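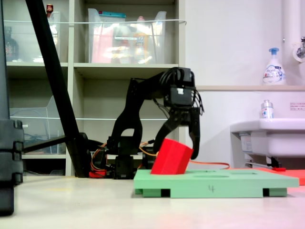 Bristhorpe library to stay open later from July

The Bristhorpe branch library will move to its new hours in July, after the town council approved the money for another year of evening staffing. The doors will open at 10 a.m. as before and close at 8 p.m. on two evenings a week. On the other days the library will still close at 5:30 p.m.

The change follows a survey sent out with the water bills over the winter. The library got 823 replies, more than it has had for any survey before, and later hours came out ahead of every other request. More parking was second. A larger print collection was third, a good way behind.

Branch manager Meron Ambaye said the evening hours were tried once before and dropped when the heating bills went up. "People kept asking when we were going to bring them back," she said. "They work until five or six and by the time they get across town we've locked up. They've been paying for a library they can only use on their day off."

The council vote covers wages for one full-time and one part-time position. Both have been posted on the town website, and applications can also be picked up at the front desk. Experience in a library is helpful but not required. Applicants should be comfortable lifting boxes of books and using the stairs, as the elevator at the Bowen Street end is small and is used mostly for carts.

Some other things will change along with the hours. The book drop on Bowen Street, which has jammed on and off since the fall, will be taken out and replaced. While the work is going on, please use the drop by the main entrance. Books left on the step are still counted as checked out, and last year we lost several to rain.

The loan period for DVDs goes from one week to two. Interlibrary loans stay at three weeks, with one renewal if the lending library agrees. Holds will now be kept on the shelf for seven days instead of five. Anyone who gets notices by phone and would like to switch to email can do so at the desk or by calling during open hours.

The local history room will keep its present schedule for now. The Storard collection is still being sorted, and parts of it are boxed up and can't be brought out on request. The list so far runs to 2,338 items, mostly letters, seed catalogs and account books from the family's hardware store. There is a second set of boxes that hasn't been opened. Ms. Ambaye expects the letters to be ready for readers first — the account books have some water damage and need more time. If you have photographs of the store or worked there yourself, the history room would like to hear from you.

The evening book group will move from the church hall back to the library's upstairs meeting room once the new hours begin. It has 16 regular members and room for a few more. The start time is 6:30 p.m. and copies of the first book can be borrowed from the desk.

Bus riders should note that the last number 2 bus toward Durkico leaves the stop across from the library at 7:50 p.m. The town has asked for a later run, but there is no answer yet.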